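Can I freeze salad leaves or do they have to be used?

Asked by Jyoti Bansal in Kitchen and Food Storage
Tags: freezer, leftovers, salad, spinach

We get a veg delivery from Asante and since April they have been sending far more leaves than two people can eat. This time there were two bags of spinach, a bag of mixed salad and a big bunch of parsley. We are away for 7 days and I don't want to throw it all out when we get back.

I have a small freezer (three drawers, one is full of bread) and a set of Storix tubs with the clip lids. Can I just put the bags in as they are? My mother says everything will turn to slime, but she says that about most things I freeze. I mostly cook curries, dal and soup, if that makes a difference.

3 answers

Answer 1 (accepted)
Iddrisu Frimpong

Spinach yes, parsley yes, mixed salad no.

Lettuce is nearly all water and goes limp and brown when it thaws. Eat what you can before you go and give the rest away. If there is rocket or watercress in the mix you can pick it out and freeze it for soup.

For the spinach:

1. Wash it, even if the bag says washed. Take off any thick stalks.

2. Boil a large pan of water and put the leaves in for 2 minutes. Do it in batches or the water goes off the boil.

3. Lift them out into a bowl of very cold water. Leave until cold right through.

4. Squeeze hard. You will get a lot more water out than you expect. I do it by hand and then again in a clean tea towel.

5. Shape into balls, a handful each, and freeze on a tray until solid. Then tip them into a bag or one of your tubs. 22 g is a decent size for one portion of dal, if you want to weigh them.

6. Flatten any bags you fill and press the air out. Once frozen hard they can stand on edge in the drawer like files, so you can flick through them.
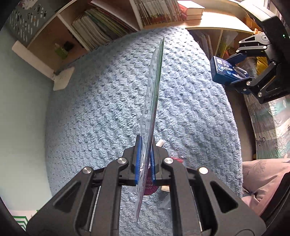 7. Write what it is and the month on the bag before you fill it. Pen does not take on a cold damp bag.

Parsley doesn't need boiling. Chop it, freeze it dry in a tub, and use it straight from the freezer with a spoon.

Answer 2
sasby_allotment

I never bother blanching. Raw spinach in the freezer, crush the bag with your hands when it's hard, throw it in the curry. Use it within a couple of months though, the flavour does go. It takes up more room than the cooked way so with three drawers you may be stuck.

Answer 3
Guest

can you not just ask them to send less

Comment from Jyoti Bansal: I did ask, they can swap items but the box size is fixed. Did the spinach as in answer 1 and it went down to one small tub. Parsley is done too. Next door had the salad.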